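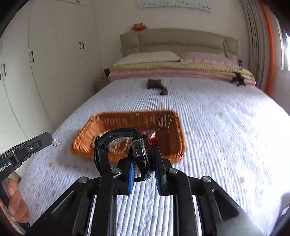 Nov 9, 2024

Plarnbridge, bedroom set-up. Small items in and out of the basket, two-handed, with the hand-held grippers. Viera Murín on the grippers all morning, me on the notes, Yi-chun Hung in and out with the Falten rota.

Started later than planned. The curtain side of the bed gets very strong daylight and the quilted cover goes nearly white there, so we talked for a while about closing the curtain. Left it open in the end. The rooms the housekeepers do are like that in the mornings and Viera said she would never draw a curtain to tidy a bed.

Task as written on the sheet: take one item from the basket with one gripper, hold it clear, put it down on the bed, go back for the next. Then the reverse. The other gripper steadies or waits. Items were the usual left-behind things: watch, hair ties, small packets, hairbrush.

Watch
Hard to get a repeatable grip. If you go for the strap it swings and the case turns under. Viera takes it across the case with the strap looped out to the side, and that is the grip we should write into the sheet. My own go at it was poor. I squeezed too early and pushed the watch down into the other things. She told me to come in higher and wait until both pads are touching before closing. I asked how she knew they were touching and she said you feel it in the handle. I have no idea how to put that on a task sheet, but it ought to go in somewhere.

Hair ties
The spiral ones. We expected these to be easy and they were the worst of the morning. They spring when pinched and roll when nudged, and the wicker has enough of a wave to it that the coil sits differently every time. Best results came from closing on one side of the ring with a fingertip through the middle. Closing across the full width works as well but squashes it, and then it can jump on release.

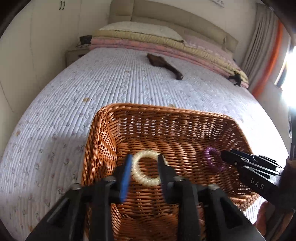

Hair ties in the basket, cream and purple, with both grippers reaching in.

Kept 9 runs from the hair tie set. The rest had a hand in the wrong place or a restart in the middle. Watch set still to be gone through.

Break, and a longer talk than usual, which I want down while I remember it.

Since April the housekeepers have been sharing the demonstration shifts. On paper it is a change of duties for a few hours a week and that is how Falten put it to them. In practice it has moved a good deal more than that. Viera used to do a room on her own from start to finish, and what she knew about it stayed with her. Now she does one small part of it over and over while somebody writes down how. She said she doesn't mind the repeating, she minds being asked to do it slowly. At her normal pace she would have the whole bed cleared by the time we have one watch out.

She also said her room work has changed. She notices her own hands now. She caught herself the other day picking up an earring with two fingers, as if she had the grippers on, and having to tell herself to just scoop it.

Yi-chun's side is the rota. Over 25 rooms on a full changeover, and every demonstration shift takes a person out of it. The agreement was that those hours would be covered and so far they mostly have been, but the cover staff don't know the rooms and the left-behind items come down in the wrong bags. She has been sorting them herself at the end of the day. So we are teaching a machine to sort small items while the manager does it by hand in the office. She was quite calm about it but she wants it raised with Aerts, who pay for the cover, and I said I would.

The question of what the finished thing is for came up again. My understanding is that the Tilach arm, if we ever get that far, goes on the bench downstairs for sorting what the rooms send down. It does not go into rooms. Viera asked whether that was written anywhere. I don't think it is, except in an email. She would like it in the agreement before the next block of shifts and I think she is right to ask. Yi-chun agrees.

Pay is the same rate for both kinds of shift. Viera thinks it should be higher for the ones who train the others, and that is her at the moment. Noted, passing it on.

After the break
Carried on with both grippers working together, one holding and one taking. Wrists get sore from this. The grip has to be kept up even when that side is only waiting, and the waiting hand is the one that aches. Changed over sides halfway and that helped. We should put a hard limit on it: 3 sets, then off the grippers and onto notes. I held them for a good deal less time than Viera did and could still feel it on the stairs.

The release is still the weak spot. People open the jaws and lift in one movement, and anything light comes up with the pad. Open, pause, lift. Viera has this right nearly every time without being told, so I would like the others to watch her do it before their next shift.

To do
- Rewrite the watch line on the task sheet with the grip across the case.
- Add open, pause, lift.
- Write to Aerts about cover staff and the bags (copy Yi-chun).
- Get the bench-only point put into the agreement, and send Viera the wording before it goes anywhere else.
- Ask about the trainer rate.
- Go through the watch set with Viera and mark the runs to keep.
- Softer grip on the handles, if there is such a thing. Viera suggests the tape they use on the mop poles. Will try it on one pair first.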